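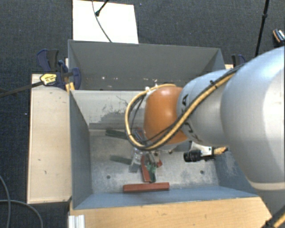
According to Jhonatan Bedoya, the hardest thing is the bananas. He buys them green and he buys them brown, and he brings them home with the same confidence each time. His daughter has stopped laughing about it. She now comes with him to the shop and says "yes" or "no" in a low voice, like a person helping somebody across a street.

I have the same eyes as he has. In the country where I was born there is one common word for it, and the word is not kind. In English I learned to say "colour blind", and for a long time I believed the expression meant that I should see only grey. I do not see grey. I see a blue that is as good as anyone's blue, and a yellow that is very strong, and between them lies a wide region where red, green and brown live together and don't introduce themselves.

Men have it much more often than women, and it is usually inherited through the mother. My mother's father had it. He was a house painter in Trurnen, starting in 1959, and the family story is that he painted for years without one complaint. My aunt explained this to me when I was grown up. He had asked the paint shop to write the name of the colour on every lid in pencil, and he never opened two tins on the same day. If a lid was lost, he went home.

I have thought about those lids often while I was speaking to people for this article. Almost all of them had some kind of pencil.

Brigitta Hollenstein was 16 when a school nurse put in front of her the plates with the coloured dots. She could not find the number on most of them. The nurse turned the book around, looked at it herself, and asked her whether she was tired. Girls did not fail this test. They did it a second time after lunch with the same result, and a letter was sent home. Brigitta still has it. Her father read the letter, was silent for a moment, and then wanted to know what colour she thought his car was. She said brown. "Good," he said, "that's what I've always said," and the mother had to sit down.

She is an upholsterer today, which surprises customers when they learn it. She works with cloth from the Wavik mill, where each roll carries a printed name, and she reads the names. "Moss" she trusts. "Autumn" she telephones about. For everything else she has her hand. Two fabrics which are one colour to her are almost never one fabric under the thumb, and she told me that her colleagues, who see everything, make more mistakes with the direction of the velvet than she makes with the shade.

Work is where it becomes serious. Some jobs remain closed or partly closed, and I don't want to argue with this, as I would also like the person who reads a signal to read it well. But between the closed jobs and the open ones there are many where the question was simply never asked. Anitha Unnithan teaches geography at a college in Bollgate. For years she marked good land on her maps in green and poor land in red. Then a student wrote in his paper that the whole province had the same soil. It was a well-written paper, she says, with good arguments for why the soil should be the same. She gave him a bad mark and he accepted it. In September of the next year his brother was in her class, and he put up his hand on the first day.

Now she uses stripes for poor land, and dots for land that floods. She looked through her old material and found 200 slides to change, and did 12 each weekend until she was tired of it. The rest she threw away. The stripes are also better on the bad photocopier, so in the end the whole department took them over.

There are glasses for sale, and people send me films of grown men who put them on and weep. I tried a pair once in a shop. The world became more pink and I became a little seasick. Tove Bjarnason owns such glasses and loves them, but she was careful when I asked what they do. They make some differences bigger, she said, and other differences they make smaller, and she has not been given new colours by them. She wears them for one thing, the heather on the hill behind her house. In town she keeps them in the bag.

I asked everybody whether they would change their eyes if they could. Jhonatan said yes before I had finished the sentence -- he cooks, and he would like to know by himself when meat is done. Brigitta said no. Tove asked if she could have it for one week and then decide.

My grandfather I could not ask. But I went back to Trurnen on 27 February 2021 to help empty the house, and in the cellar the tins were still standing on their shelf. Most of the pencil had gone faint. I held one of the lids to the window and read "Tür, Küche", door, kitchen. He had not written the colour on that one, only where it belonged. My cousin told me it was green.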